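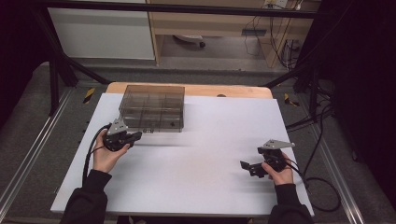
Storing small beads without mixing the colours

napaporn_i
I have been making seed bead bracelets since December and my storage is a mess. I use glass jars now, but they take the whole shelf. Should I change to a box with compartments? I mostly buy size 11 from Kelten.

dramarstead_beads
Yes, change. But check the lid before you pay. With many boxes the walls do not reach the lid, and when you carry the box on its side the beads travel to their neighbours. I lost one evening sorting 13 colours with a needle.

Sum-yee Tu
I disagree a little. For size 11 I prefer tubes. A box is good for clasps, jump rings and bigger beads, but small ones hide in the corners and you cannot pour them back.

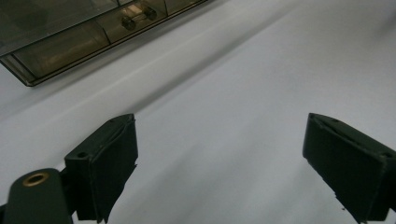 I keep the tubes standing in a drawer, with the colour number on the cap. It costs more at the beginning, but I have not mixed any since.

dramarstead_beads
Tubes fall over and roll. And you must open 41 caps for one pattern!

Sum-yee Tu
You open only the colours you need. My pattern for the weekend has six.

fytai
You can do both. Small zip bags inside the compartments. It is not beautiful, but it works also on the train. For pouring back I fold a piece of paper in half.

napaporn_i
Thank you, all. The zip bags sound cheap, so I will try them first. Does anybody know if the Kirkex bags close well? The price is good for 267 pieces.

fytai
The small size closes well. The bigger one opened in my rucksack, so I would not buy it again.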